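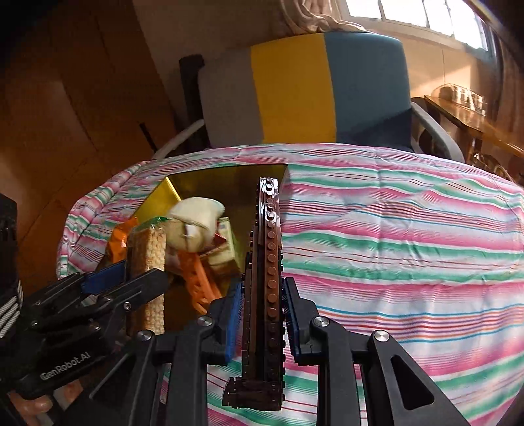 Pondutura's overnight ratings reach our inbox before breakfast, and by lunch we have usually been asked the same dozen things about them. A night's audience gets put together in pieces, a bit like a tower of dark brown LEGO bricks with a thicker, stepped base: the early numbers go in first and the rest is stacked on them. Issa Nseir and Afaf Khalaf, who write the daily ratings column, have answered the regulars below. Some of the irregulars too.

Search the help pages Search Go

What is an "overnight"?

The first count of who watched what, covering live viewing and anything played back before 3 a.m. It is quick and incomplete. Networks quote it when it is good and call it "preliminary" when it isn't.

Why did your number change after I quoted it at work?

Finals come out in the late afternoon. If a ballgame ran over, the overnight may have credited its last inning to whatever cooking show was scheduled next. The finals fix that, and a cooking show loses the best night of its life.

What's the difference between a rating and a share?

A rating is the percentage of all TV homes that watched. A share is the percentage of homes with a set on at the time. Share is always the bigger number, so you can guess which one goes in the press release. At 4 a.m. a channel can post a terrific share with an audience that would fit in a bowling alley.

Why do you care so much about ages 25-54?

We don't, particularly. Advertisers do. Turn 55 and you may go on watching six hours a day, but the ad buyers stop sending flowers.

How did Smadi "win the night" if Dinlow had more viewers?

Read the small print. Smadi won adults 25-54 in the 10 p.m. hour. Dinlow won total viewers. A third channel will be along shortly to announce that it won among people who own boats. We list both columns and leave the trophies to the publicity departments.

Do you count streaming?

When we get it. Wukix releases figures for its own shows when the mood takes it, and counts a "view" as anyone who stayed two minutes. We run those in a separate table and don't add them to the broadcast numbers. Please stop asking Afaf to add them.

How many channels are in the daily chart?

We track 98. The chart on the page shows the top 56, and the full list is in the download. Channels with fewer than 590 viewers in an hour get a dash, which looks kinder than the number.

Can I find out if my household was counted?

If it was, you'd know. There's a box by the TV and a button for each member of the family. Nobody can volunteer for the panel, and writing to us in capital letters doesn't change that.

My favorite show dropped this week. Is it canceled?

One week tells you very little. Check what it was up against, then check whether it was a holiday. February sweeps are a poor time to judge anything — everyone is running stunts.

When does the column go up?

Before noon most weekdays. Friday's numbers wait until after the weekend.

Was this page helpful? 100 people said yes

Shared 56 times

3 comments

remote_hog: Still don't get why share is bigger than rating. Read it twice.

Afaf Khalaf: Fewer homes to divide by. The ones with the set off don't count toward share.

Marlene in the den: I am 71 and I buy plenty of things. Tell the ad people.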